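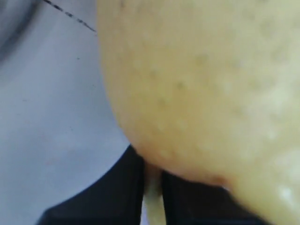
工单 1186：双臂工位交接软物时松手过晚，物件被拉长或压出印子
提交人：Honeylyn Ignacio（混装线）
提交日期：2020年1月29日
设备：Tornis 双臂工位，控制软件 Vikel
优先级：中
状态：已解决，留观察

问题描述

先说句好话，这套双臂上线以后，我们混装线的人是真心喜欢！以前一个礼盒里又是水果又是玩具，一只手扶着一只手塞，一个班下来手腕酸得拧不开水杯。现在硬盒、罐头、木头小件全归它，一整箱过去连个磕碰都没有，我站在旁边看都能看入迷。

麻烦出在软的东西上。两只夹爪在盘子上方交接，接手那边已经夹住了，递手那边还不肯放，两边就这么僵着。如果是橡胶玩具，会被往两头扯；如果是熟一点的梨，皮上会留印子，装进礼盒肯定不行。硬物完全没有这个现象，同一个程序，同一个位置。

僵住之后有时自己会松开，有时等到超时报错，报的是代码 11。报错以后要有人过去按复位，再把东西取下来。我们现在的做法是软物全部退回人工台，等于又回到以前的干法，而且人工台已经撤掉了一半的座位，剩下的人挤在一起做，大家有点急。

想问两件事：
一、能不能让它早点松手？
二、在修好之前，软物走人工台的话，产量指标能不能先按旧的算？

回复：Jericho Cruzado（设备支持）

收到，写得很清楚，谢谢！代码 11 在 Vikel 里的意思是“交接确认超时”，就是递手一直没等到接手那边的“夹稳”信号。硬物一夹，手指马上停住，电流往上一跳，程序就认为夹稳了。软物会跟着手指往里陷，电流慢慢爬，爬不到门限，递手就不敢放。

所以它算是太谨慎了，不算坏。这一点我还挺高兴的，比掉东西好查得多。

麻烦先帮我确认：
报错时手指还在往里收，还是已经停了？
左递右和右递左都有这个情况吗？
夹爪指面最近有没有换过？

第二个问题归 Rogelio Pangilinan 管，我已经把他加进工单。

回复：Honeylyn Ignacio

还在收，非常慢，不盯着看会以为停了。两个方向都有，右递左更容易碰上。指面没换过，每班开工前照点检表擦一遍。

另外夜班留言说，把梨放正一点会好一些，斜着放就容易僵住。我试过，确实有差别，不过放正了也没有完全消失。

回复：Rogelio Pangilinan（生产）

指标的事：软物退回人工台期间，按双臂上线前的定额算，从工单提交当班起生效，不用另外写申请。座位我让人先搬回来，工单关了再说撤不撤。

还有一个请求，调参数的时候请把混装线的人叫上。她们看一眼就知道这个梨能不能卖，我们在办公室看曲线看不出来。

处理记录：Jericho Cruzado

到现场了，Honeylyn Ignacio 和我一起做的。先停了自动排单，把工位切到手动单步，拿水果和橡胶玩具轮着试。

步骤一，查线和机械。两条臂的外挂线缆都活动过一遍，插头没有松。夹爪空开空合，行程正常，没有异响。排除硬件。

步骤二，看电流曲线。跟想的一样，硬物是一道陡坡，软物是一条慢坡，离门限总差那么一点。梨的曲线在中间，熟的靠近玩具那边，生的靠近硬物那边。这条曲线真的太好看了，我存了一份打算拿去给新人讲课。

步骤三，直接降门限。松手是快了，但接手那边还没夹住就放，玩具滑了下来。好在单步速度很低。这个办法放弃，门限改回原值。

步骤四，换判断方式。Vikel 里有个“柔性物件”选项，除了看电流，还看手指位置变化：手指收得足够慢，并且持续一小段时间，也算夹稳。这个选项出厂是关的，我们上线时也没有人去开。打开以后第一次试，递手松得干干净净，我们两个都喊出声了！

步骤五，调等待时间。一开始沿用默认值，对玩具合适，对熟梨还是长，皮上有浅印。Honeylyn Ignacio 坐在旁边，每递一次她摸一次，说“重了”或者“行”，我照着往下调。最后软物分成两档，玩具一档，水果一档，水果档的夹持力也一起调低。

步骤六，存成程序。原来的混装程序不动，软物另存为程序 5，扫到软物料号就自动切过去。

下面是步骤四调整期间在工位上的交接位置，黄色的橡胶鸡由两边夹爪一起夹着，停在不锈钢盘正上方。后面调位置的话请以盘子为准，交接点不要移到盘子外面。 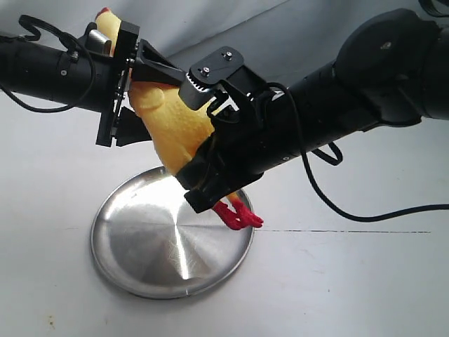

Kerubo Langat：程序切换那一步我有个疑问。如果一箱里面软硬混着来，它是每一件切一次，还是整箱切一次？我们 Noonan 那边的礼盒几乎每箱都是混的，要是每件都停下来切，节拍会掉得很厉害。还有，水果档只按料号分的话，同一个料号里有生有熟怎么办？

回复：Jericho Cruzado

每一件切一次，不过切换是在手臂移动的路上完成的，不会专门停下来等。我们拿混装箱跑过，节拍没有看出变化。你那边的箱型不一样，建议自己再跑一遍，跑之前叫我，我很想去看！

生熟的问题问到点子上了，料号确实分不出来。现在水果档是照着熟的调的，生的用这一档也夹得住，只是松手会稍微晚一拍。

回复：Honeylyn Ignacio

补充一下，生熟我们在上料口就分了。以前是装盒的时候一边装一边挑，现在装盒归手臂，我们就往前挪了，在上料口看颜色、摸软硬，太熟的直接拿走，不让它上线。

说实话我刚开始担心手臂来了以后我们只剩下按复位。现在每天干的活跟原来很不一样，挑果这件事以前没有人单独算工时，大家顺手就做了，现在上料口正式有了位置。新来的同事我也带着练，闭着眼睛摸，摸完再看颜色，学得特别快！

只有一个小意见：上料口的台子偏高，站久了肩膀累。不知道该不该写在这个工单里。

回复：Rogelio Pangilinan

写在这里没问题，我转一张新工单给 Virgilio Gatchalian，他会来量台子。挑果的工时从下个排班周期开始单列。

回复：Virgilio Gatchalian（维修）

台子可以降，支脚是可调的。请你们几个高矮不同的人都在场，我当场调，调到大家都能接受为止。要是差得太多，就给矮个子加踏板，台面别再动了。

验证结果

程序 5 连续跑了 4 个班。代码 11 没有再出现，橡胶玩具没有掉落。水果由混装线的人下线后逐个看皮，有一次发现浅印，查下来是上料时放得太斜，指尖顶在了果蒂旁边。上料口已经贴了摆放方向的示意，Sosora 礼盒用的小梨也照这个方向放。

遗留事项

“柔性物件”选项要加进上线检查表，其他工位装软件时一并确认。负责人 Jericho Cruzado。
Noonan 礼盒混装试跑，由 Kerubo Langat 安排时间。
人工台座位暂时保留，5月再看。
上料口台子高度见新工单。

复位权限说明（应夜班要求补充）

混装线当班人员都可以复位代码 11，不用等设备支持到场。先按暂停，看清两只夹爪哪一只还夹着东西，用手托住物件，再在屏幕上选“松开递手”，最后选“松开接手”。两只同时松开的那个按钮请不要用在水果上。复位后在本工单下面留一行，写清楚递的是什么、哪边递哪边。

留言：Honeylyn Ignacio

夜班已经照这个顺序练过了，说屏幕上“递手”和“接手”两个字样挨得太近，戴手套容易按错。能不能把间距拉开一点？

回复：Jericho Cruzado

能，下次更新界面时一起改，改好之前我先把两个按钮换成不同颜色。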